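Home | Practice Notes | Standards Reading | Archive | About

Practice Notes: Rules for Recording Sessions with Hand-Held Grippers

May 9, 2019

The second edition of the Miramier house rules came into effect at the end of April, and several readers of this blog have asked for the reasoning behind the changes. I drafted most of the text and have used it in my own sessions, so the account given here is a personal one. The formal document remains the reference, and where the two differ the formal document applies.

Miramier is a set of working rules for people who record manipulation tasks by hand, using a gripper with its own camera, in ordinary rooms. It does not deal with fixed industrial cells, for which there is already a large body of published standards. It deals with bedrooms, kitchens, and small offices, where the work surface may be a foam mat and the operator is often sitting or kneeling beside it.

The first edition contained 2 pages on the gripper and almost nothing on the room. That balance was wrong. When we reviewed the 482 session notes written under the first edition, most of the remarks concerned the surroundings: glare from a window, items stored too close to the task, a surface that gave way when pressed. The second edition therefore begins with the room.

Rule 1. The task area shall have an edge that the operator can see without lifting the gripper. A mat with a clear border meets this rule. A bedspread does not.

Rule 2. Items waiting for use shall be kept off the task area until they are called for. They may stand directly beside it.

Rule 3. Where several small parts of the same kind are used together, the operator shall bring the fingers down on either side of the group and close slowly. Orange cubes on a blue mat are a good training set for this, as the colors are easy to tell apart both for the operator and for anyone reviewing the recording.
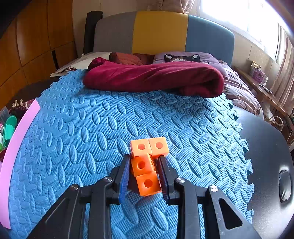
Rule 4 was the subject of more letters than any other. It states that a soft surface may be used if its pattern is raised only slightly and if light parts do not sink into it. Some correspondents wished to forbid foam altogether. Their concern was that a fingertip pressed into foam meets less resistance than it would on a hard table, and that operators form a habit of pressing down. I accept the concern. I do not accept the ban, for the plain reason that people will go on working in homes, and a rule that cannot be followed at home will be ignored there. The adopted wording asks the operator to note the surface type at the head of each session record.

Rule 5 covers light. A window may remain uncovered provided that it is not directly behind the part being handled. Bright areas elsewhere in view are permitted but should be noted. Curtains should be set before the session begins and left alone until it ends. I have broken this rule myself more than once, on days when the sun came and went, and the notes from those days are a nuisance to read.

Rule 6 covers finger pads. Pads shall be checked before the first recording and again after every 600 closures. The first edition gave no figure at all. Wróbel, the workshop that makes our replacement pads, asked for one so that it could plan its deliveries, and we agreed on 600 after a short exchange of letters. Ribbed pads should be looked at along the ribs for dirt and cut edges. Both pads are to be changed together. Screws at the joints are to be checked by hand at the same time, with the jaws open and nothing between them.

Rule 7 is new and concerns mixed collections of objects. Cubes are easy to specify. Household and toy items are not, and the first edition left them out. The rule now says that a mixed collection shall be held in an open tray with a low rim, and that it should include shapes that differ in how they can be gripped: something tubular, something with a brim, something flat with notches, something with prongs. Items may touch one another. The tray shall not be tidied between attempts unless the session plan says so - a point on which the Vastunier draft took the opposite view, and on which we could not agree. 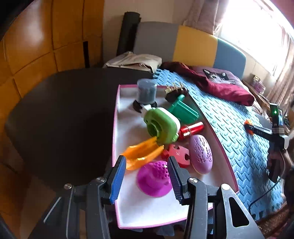 Rule 8 governs sessions in which more than one gripper is in use. Each operator shall have a named area, and the areas shall not overlap during a recording. An operator who must reach across says so aloud and waits for an answer. Cables are to be laid so that no operator has to lift a hand over one. It is the rule most often forgotten toward the end of a long afternoon, and I would ask those leading sessions to read it out again after any break.

Rule 9 deals with the written record. We use the Cindik form, which has been shortened to a single sheet. It asks for the surface, the state of the curtains, the objects in use, the date of the last pad change, and any item that was dropped. Dropped items are to be recorded without comment. A dropped item is not a fault of the operator, and the form no longer has a column for the cause.

Two matters were left open. The first is whether shiny objects should be limited in number, given the reflections they produce. The second is whether very thin items, such as cards, need a rule of their own. I expect both to come up again when the Vastunier and Miramier texts are next compared. Written remarks on either are welcome, and those which quote the rule number will be answered first.

Contact | Copyright 2019, Practice Notes. All rights reserved. | Back to top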